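Halla Folding Table – Set-up Guide
Section 6: Joining two tables 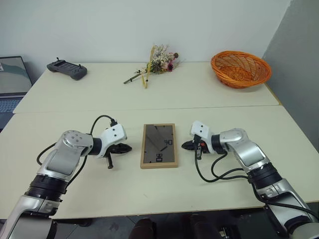 Forkgate, August

Read this section after both tables have been unfolded and the legs locked (Section 4). Joining works with any two Halla tables of the same height. Two people are needed for steps 2 and 3.

1. Clear the floor and choose the wall side. Leave enough room to reach under both ends.

2. Set the first table with its long edge to the wall. Do not drag it. Lift from the rails, never from the top.

3. Bring the second table up until the long edges touch along their full length.

4. Check the height at both ends of the seam. If one side is higher, turn the foot on the low corner counterclockwise until the tops are level.

5. Reach under the seam and find the joining clips. Swing each clip across and press until it clicks.

6. Push down on the seam with an open hand. If the tops move apart, release the clips and go back to step 4.

Note: A thin line will still show where the tops meet. For writing or cutting work, lay a mat over it.

Note: Tables bought before the Pirihi feet were introduced have fixed legs and can't be leveled this way. Use the shim pack, part 2000.

CAUTION: Do not load a joined pair with over 200 pounds, and do not sit on the seam.

CAUTION: Release all clips before folding. Folding with a clip closed will bend the rail – this is not covered by the warranty.

Cleaning: wipe with a damp cloth and mild soap. Don't let water stand in the seam.

Replacement clips and feet are sold by Leltevent. Ask for Darlene Lachance at the parts desk, Monday mornings until 11, and have the number from the underside label ready.

Section 7 covers storage.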